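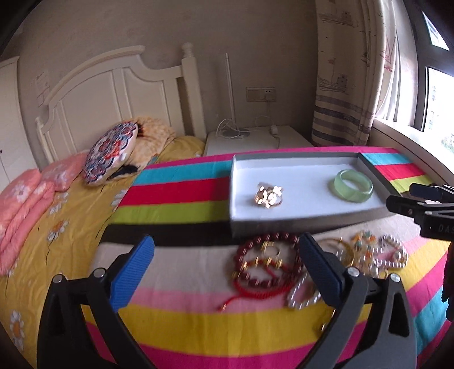
Stripes and jewellery, the bedroom end of the house.

I have been meaning to write about the pelvic health clinic since before Easter, and every time I sat down to it I ended up writing about the beans instead, so those of you who come here for the beans will have to forgive me this once. It's going to be a long one. Put the kettle on.

Regular readers will know that I had what my mother would have called "a bit of trouble downstairs" after my second, and that I then ignored it for a very long time. I'm going to use the proper word, because part of the reason I ignored it was that I didn't have the proper word. It was a prolapse. Mine was a front wall one, where the bladder leans on the vagina and everything comes down a little further than it should. There, I've typed it, and the ceiling has stayed up.

I thought it was just what happened. I stopped running for the bus and then I stopped going on the trampoline with the children, who are now far too big to want me on it, and I gave up the choir tours because of the coach. I knew where every public loo was between our house and Tanasarn, and which ones wanted a coin. If you'd asked me whether I had a health problem I would have said no, apart from my knees.

What changed it was a smear test. The nurse, a very gentle young woman with freezing hands, asked me to cough and then asked if I'd ever talked to anyone about it. I said about what? And she told me, in such an ordinary voice, the way you might mention to someone that their coat was caught in the car door. I cried in the car park. I think it was relief, mostly, though I was also cross that I'd been for smears before and it had never come up. Perhaps I hadn't coughed.

She referred me to the clinic at Skemarero. I waited 18 weeks, and I know there are women reading this who have waited a good deal longer, because you write and tell me so. The letter said to bring a list of what I drank in a day. I was ashamed of the tea.

Now, the clinic. It's up the side stairs over the old dental rooms (there's a lift, but you have to ask for it) and it has a waiting room with mismatched chairs and a noticeboard full of things about bladder diaries. I'd expected somewhere hushed. It was rather jolly. Two women were discussing pessaries across me as if they were discussing slow cookers, one saying the ring had given her back her allotment and the other saying she couldn't get on with the ring at all and had been moved to the cube.

I saw a physiotherapist called Lovely Aquino, which is her real and actual given name, and I have her permission to put it here. She'd drawn me a diagram on the back of an appointment card before I'd even got my cardigan off. She was the first person who'd ever asked me what I wanted to be able to do again. I said I'd like to pick up a bag of compost without thinking about it first. She wrote that down! It's at the top of my notes: "compost".

For those who've asked what it involves, I can only tell you what happened to me, so please don't take it as advice. There was a lot of talking first. Then an examination, which she explained before and during, and which she said I could stop whenever I liked. I was asked to squeeze, and I was told that I'd been doing my pelvic floor exercises wrong for the whole of my adult life. I'd been holding my breath and clenching my bottom. A lot of people do, she said. I went home with a set of exercises to do three times a day, a note about not straining on the loo, and a little stool to put my feet on, which my husband has tripped over more than once and refers to as the footman.

The second visit was for the fitting of a pessary. I was more nervous of that than of either birth. It took two goes, as the first size wasn't right and I could feel it when I sat down, and the second was fine, and I walked up and down the corridor and did a few star jumps in a side room at her suggestion. I hadn't done a star jump since I was a Brownie. I drove home by way of the garden centre, and you can guess what I bought.

It hasn't all been plain sailing, and I don't want anyone to read this and feel they've failed if theirs went differently. I had some soreness, which a bit of oestrogen cream from the GP sorted out. There was a fortnight when I stopped doing the exercises altogether because we had visitors and I felt silly. Some people need an operation and some people have the operation and wish they hadn't, and I've had emails from both sorts. My sister-in-law tried two kinds of pessary and has gone back to managing without, and she's perfectly content, and that is her business.

Which brings me to the reason I'm finally writing. In June we were told, by a sheet of paper stuck up beside the bladder diaries, that the clinic would be "consolidated" with the one in Ikiteo. I've read that paper several times and I'm still not sure what consolidated means, except that there would be no clinic in Skemarero and a longer list somewhere else.

If you don't live round here I should explain that Ikiteo is a lovely town with a good cheese shop, and that getting there from my side of the valley without a car means the bus to Skatico, then a wait, then a second bus, and there's no loo on either of them. I did wonder whether the person who drew up the plan had ever looked at a timetable and at a bladder on the same day. A woman I sat next to in the spring comes in with a folding stick and her daughter's arm. I can't see her managing it at all. She'd just stop going, the way I just never started.

There was a meeting on the Tuesday at the library. I went in thinking there would be a dozen of us and a plate of biscuits, and they'd had to open the partition. There were 100 chairs out and people were standing along by the large print. I've been to plenty of public meetings over the years -- parking, mainly -- and I have never been to one where a retired lorry driver's wife stood up and said the word "vagina" into a microphone, then sat down and got a round of applause. The gentleman from the health board went a bit pink, but he was civil, and I'll give him credit for staying until the end and writing things down with his own pen.

He said the numbers didn't justify two sites. Somebody asked him whether the numbers included the people who'd given up waiting, and he said he'd have to find out. Somebody else asked about the physiotherapists, and whether they'd be going to Ikiteo as well, and he said that was a staffing matter. I had a question of my own about evening appointments. I'd written it on an envelope and everything, and then when the microphone came along the row I passed it straight to the next person. I've been annoyed with myself ever since. I'm going to put it in a letter.

The petition had 1118 names on it when I last looked, which for a place our size is nothing to sneeze at. It's on paper at the library desk and at the chemist's in Skatico, and it's online too if you prefer. The written comments can be as short as you like. You don't have to tell them anything about your own insides if you'd sooner not. I did, at some length, but that's me all over, as you'll have gathered.

And if you're reading this somewhere else entirely, with your own clinic or no clinic, and you've recognised yourself in the bit about the bus or the trampoline, do please mention it to someone. Your nurse at your next smear will do. You might feel daft for 30 seconds. Say "I think something's come down", and they'll know what you mean. I had an email last month from a reader who'd printed out one of my old posts on leeks and written her symptoms on the back so she'd remember to ask the doctor, and I've thought of her a good deal since. I hope she went.

I've got my six-monthly check coming up, still at Skemarero as far as I know, and I'll tell you how it goes. I've cut down on the tea a little. I'm supposed to be trying decaf after four o'clock, and so far I've managed it on the days when we'd run out of the other.

The beans are doing well, by the way. There's blackfly on the broad ones, but the runners are up past the second string, and I carried all that compost down there myself.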